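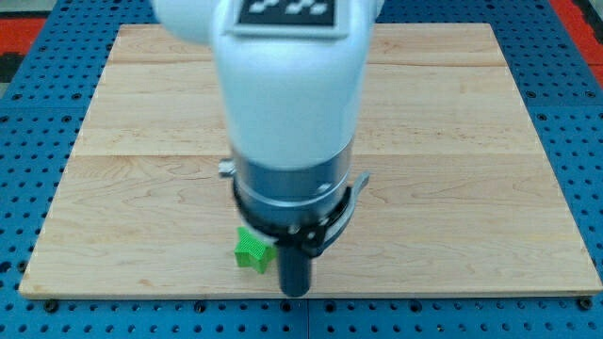

How often should you oil a wooden board?

Once a month is plenty for a board you use most days, and a board that only comes out for company can go a whole season. New boards are thirstier, so give those a coat every week for the first month and then ease off.

I get asked this more than anything else on this page, usually by somebody who has just been given a nice big board and is scared of it. Don't be scared of it! A large wooden board is about the most forgiving thing you can own in a kitchen, and I say that as someone who has left one leaning in a puddle behind the faucet for a whole vacation (it lived, it has a dark corner now, I've stopped caring).

What follows is how I look after mine. I have 4 of them in rotation, which my husband thinks is 3 too many.

Washing

Hot water, a little dish soap, a brush, and be quick. Scrub with the grain, rinse, and do the other side too even if you only chopped on one. I skipped the back for years, and every board I had ended up shaped like a potato chip. If one face gets wet and the other stays dry, the wet face swells and the dry one doesn't, and there's your wobble.

Never the dishwasher. My friend Ebise Endale put a lovely long bread board through hers on the short cycle, thinking the short one wouldn't hurt, and it came out in two pieces with the glue line open all the way down.

Wipe it with a towel and stand it on its edge. I use an old letter rack from a yard sale, but a couple of inches of air on both sides is all you need. Overnight is best.

Smells

Onion and garlic are the worst, and fish if you let it sit. Coarse salt, half a lemon, cut side down, and rub in circles like you're waxing a car. Leave the mush on for 14 minutes or however long your coffee takes, then scrape it off with a bench scraper and rinse. If you can still smell garlic, do it again tomorrow. Baking soda paste works too, though it did turn one of my darker boards a bit gray in patches and I had to sand them out.

I keep a separate small board for onions now and life is easier.

Oiling

Food-grade mineral oil from the drugstore. That's really all I use for most of the year. Olive oil and vegetable oil go sticky and start to smell like old crayons, so leave those by the stove.

The board has to be bone dry. I wash mine after supper, stand it up, and don't touch it till the following evening. Then I pour a puddle the size of a pancake in the middle and push it around with my hand (a rag drinks half of it), going right up over the edges and especially onto the end grain, where the wood soaks it up like a sponge. Flip it, same again. Let it sit overnight on a rack or a couple of upturned jars, and wipe off whatever's left in the morning.

To tell if it's due, flick some water on it. If the drops sit up round, go do something else with your evening. If they sink in and leave a dark spot, get the oil out.

Twice a year I go over everything with a board wax after the oil. Esi Ametepe, who got me into this in the first place, melts her own: one part beeswax to four parts mineral oil by weight, in a jar set in a pan of simmering water. Stir with a chopstick you don't love. It sets up like soft shoe polish and a jar lasts ages. Rub it on thin, wait 30 minutes, buff it with an old T-shirt.

Scratches and fuzz

Knife marks are fine, it's a cutting board! But when it starts to look hairy or a rag catches on it, it's time to sand. I start with 120 grit if the cuts are deep, 220 to finish, always along the grain, wrapped around a block so I don't dig a valley in the middle. Then comes the step I used to leave out: wipe it with a damp cloth, let it dry, and you'll feel all the little fibers standing up again. Sand those off lightly with the 220 and it stays smooth much longer. Do it outside if you can, the dust gets in the butter.

Warping

If your board rocks, put it on a damp towel with the hollow side down, lay something heavy on top, and check it in the morning. I use the cast iron pot with the cookbooks in it. It doesn't always work. My August board (we'd had it by the sunny window) took three nights and still has a tiny tick to it, so it wears a folded dishcloth underneath.

Keeping it still

On a smooth counter, a damp paper towel under the board does the trick, and so does a square of that rubbery shelf liner. On anything with holes or slats, like a patio table or a metal workbench, I like the liner better because the paper just tears. Cut it a bit smaller than the board so crumbs don't collect along the edge.

A few odds and ends

Don't store a board flat on the counter between uses, damp gets trapped underneath.

If you're cutting raw chicken, use something you can put through the dishwasher and save the good wood for bread and vegetables.

Beet stains fade by themselves in a week or so. Turmeric doesn't. Mine has a yellow thumbprint from a curry two winters ago, and a lemon and an afternoon in the sun only got it down to a pale yellow.

Next up I want to do wooden spoons, which need the same oil but can be soaked standing in a jar of it, handles and all, for 60 minutes.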